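Can a robot do the washing-up yet? I went along to Jitaru's open afternoon in March hoping for a yes, mostly because I've got a sink full at home. The talk was all chores and shop-floor jobs (sorting, tidying, packing), and the arms were out on a wooden table with screwdrivers lying about, which made it feel very much like my dad's shed!
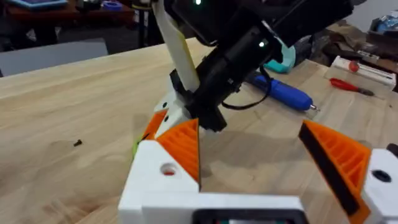 Sylvain Pichon reckons tidying a kitchen drawer is harder than welding a car door, as the car door is always in the same place. I'd never thought of it like that, but my drawers certainly aren't.

Jitaru says it has logged 3,118 tries at simple picking-up jobs, and 1,206 of those went right first time. Good going, I thought, until I pictured my plates.

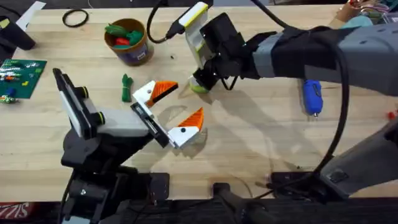

One reader, Flovine, wrote in to say she'd settle for a machine that pairs socks and would happily pay 1,970 pounds for it. I'd chip in for a go on it, though I'd want to see it manage a fitted sheet first.

The shop-floor side sounds closer. Revix wants arms to fill small parts trays at its depot, 70 trays a shift, with a person checking each one.

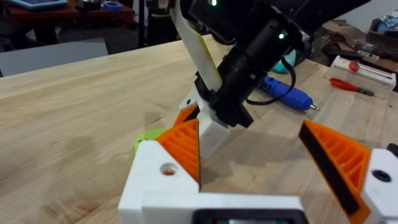

**DRUREL, March** – The depot trial starts here later this month, in the mornings only. I'm told visitors can watch from the tea room, so I'll be back.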